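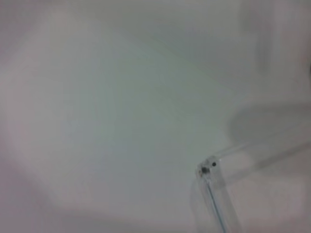

Pale surface, close up

Flovden Tennis Club
Minutes of the general meeting, 25th February

Chair: Rima Obeidat
Minutes: Wissam Salameh

1. Minutes of the July meeting accepted as circulated.

2. Pennant. The women's team lost to Zulutby on games after finishing 2 sets all. Daher forfeited the return tie and the points have been credited to us.

3. Courts. Court 2 needs its centre line repainted before the junior program resumes. Rima to get a quote. The net winder is on order.

4. Membership. 36 seniors are paid up. Reminders to go out to the rest by email.

5. Club championships. Singles will be best of three sets, with a match tiebreak in the doubles. Wissam moved that entries close on the Friday before the draw. Carried, two against.

6. Other business. Parking on the verge was raised again. Held over.

Meeting closed 8.40 pm.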